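De: Asger Eyvindsson
Para: lista de carpintería
Asunto: Re: Tablero de arce, juntas y acabado
Fecha: 22 de septiembre de 2018

Hola a todos:

Contesto a Hauke debajo de su mensaje.

Hauke Brinkmann escribió:
> Tengo que encolar un tablero de arce para una mesa de juego
> infantil y dudo entre tres tablas anchas o seis estrechas.
> También me preocupa que se noten las juntas. ¿Alguien ha
> probado el aceite Plakeck sobre madera clara? En el nogal
> me fue bien, pero lo oscurece bastante.
> Las piezas de juego irán pintadas, en rojo y azul.

Yo iría a las tablas anchas. Con seis tienes cinco juntas que apretar y cepillar, y en el arce cualquier escalón se nota con la mano. Encola en dos tandas y deja los sargentos puestos toda la noche. Si puedes, alterna el sentido de los anillos en las testas. Yo no siempre lo hago y no he tenido disgustos en tableros pequeños.

El Plakeck lo probé en marzo sobre un recorte y amarilleaba más de lo que quería. Ahora uso la cera Atley, dos manos finas, lijando a 240 antes de la primera. Protege menos del agua, así que no la pondría en una mesa de comer. El bote me costó 51 coronas y me dura mucho.

En cuanto a las juntas, yo no intentaría esconderlas. El arce tiene la veta tan suave que la línea se ve siempre un poco, por muy bien que ajuste. En el tablero de la foto se distinguen dos, a lo largo, y entre ellas y los cantos quedan franjas de ancho desigual; a mí no me molesta. Fíjate también en el cilindro rojo de la derecha: sobre una madera tan pálida el color destaca bien, y por eso yo no teñiría el tablero. El canto delantero lo dejaría recto y le mataría solo la arista, con lija a mano.

Un saludo,
Asger 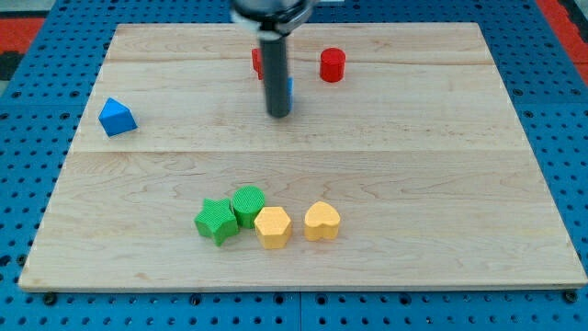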